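The open day at Visser started at ten, and by half past nine there were already people standing in the lot. Marit had taken the bus from Destville. She had the letter folded in her coat pocket, the one that said the bottling hall would go over to the new system in stages and that all staff were invited to see it first.

They were shown into the canteen. The tables had been pushed back and a big screen hung where the menu board used to be. Ilse Coppens from Kimmont stood next to it with a laptop. She said the cell itself would be delivered later and that today they would watch it run in simulation.

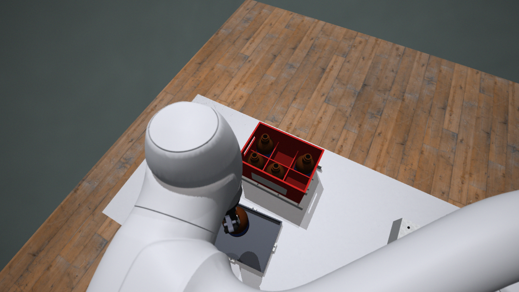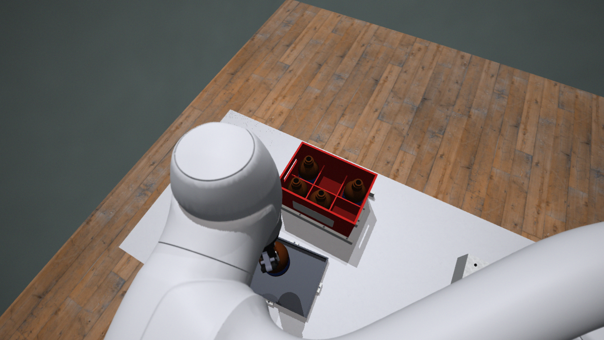

Brown bottles, a red crate, a gray tray, one white arm.

"The software is called Vullumix," Ilse Coppens said. "It has practiced this 3000 times. The cell at your site will start out knowing what this one knows."

Marit had packed crates in the hall for most of her working life. She watched the arm the way she would have watched a new girl on the line, looking at the grip first. It held the bottle straight. She could find nothing wrong with that.

A man near the coffee urn asked what it did with a chipped neck, and Joost wanted to know whether it would run on the night shift too, when the heating in the hall was off and the labels came loose. Ilse Coppens wrote both questions down. She said the night shift would be the first to get it, and that the cold was a fair point she would take back to Kimmont.

"How many in an hour?" Marit asked.

"336. That's the target for the first month."

Marit worked it out against her own pace. On a good morning she was faster – on a bad one, with her wrist strapped, she wasn't close.

"And who stands next to it?"

"There will be 2 operators per shift. We train them here." Ilse Coppens pushed a clipboard across the table. "You can put your name down today."

The pen was on a string. Marit read the names already on the sheet, most of them from the loading dock, and held the pen for a while. On the screen the simulation had started again from the beginning. She wrote her name under the others and went to look for her coat.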